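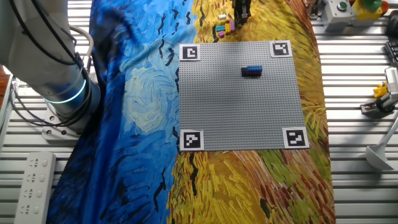
All four corner markers in view, gripper back by the loose bricks

Plate pose jumps when the gripper goes in for a brick

Posted by rudside_bench in Perception and Tracking

Hello all, and thank you in advance to anyone who gets to the end of this, as I do tend to ramble. We have a two-arm cell at Rudside that stacks and unstacks LEGO on a grey baseplate. The plate has a marker on each corner, a fixed camera looks at the whole table, and Trultasine works out the plate pose from the markers and hands it on to Clirar for the planning.

With the arms held back the pose is lovely. I left it running over a tea break and could hardly see it move. But as soon as the gripper comes down over the little blue and red stack, the pose hops sideways by up to 3 mm and often turns slightly as well. Clirar sees a plate that has moved, throws away the last bit of the path and plans again, so the fingers dither above the bricks like someone choosing a biscuit. Near the bottom of the plate it behaves perfectly well!

I've redone the camera calibration twice and the hand-eye calibration once, with no change at all. I also tried a heavier smoothing filter (a window of 11 frames), which turned the hop into a slow slide, and I think I liked the hop better. Is there a setting I've missed, or am I going about this the wrong way?
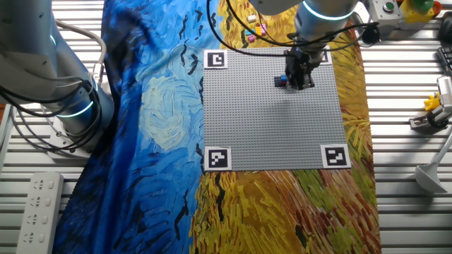 Over the stack, with the top right marker partly behind the gripper

stud_by_stud replied:

What a nice clear write-up, and please don't apologise for the length. I think your second picture has most of the answer in it. The top right marker is half hidden there, and a half-hidden marker is more trouble than a missing one. If the detector loses it completely you simply carry on with three. If it still manages to read the pattern, one of its corners may be fitted to the edge of the gripper, and that bad corner drags the whole plate with it.

The first thing I'd check is whether Trultasine is set to solve each marker separately and average the four poses. I believe that's how it comes out of the box, and it's a poor choice for a flat plate. Switch it to the board solve, where every corner goes into a single fit, and turn on outlier rejection while you are in there. Then log the reprojection error for each marker during an approach. My bet is that three stay flat and the top right one shoots up just before the hop.

The second thing is more of a habit than a setting. Your plate isn't meant to go anywhere while the gripper is coming down, so take a good average with the arm clear, lock it, and let Clirar plan the whole descent against the locked pose. We average 97 frames, for no better reason than that it worked the first time and we never changed it. Unlock again once the arm has backed off. If you do want to catch the plate being knocked, keep the live pose going alongside and stop the arm on a big difference, but don't let it steer.

old_servo_hand replied:

Try better lighting. We had the same thing and moving the lamp fixed it.

rudside_bench replied:

Thank you both. It was averaging, just as you said, and the top right marker was the naughty one. With the board solve and rejection on, the hop has nearly gone. I haven't done the locking yet, as our state machine is an old Requena one with nowhere obvious to put it, but I'll have a go this week. I did move the lamp as well, and I'm afraid I couldn't see any difference.

stud_by_stud replied:

Glad to hear it! On Requena, you can hang the lock on the transition into the approach state and leave the states themselves alone. Ours took me 7 lines. Do remember to release it on the abort path too, or you'll be planning against a stale plate after every stop.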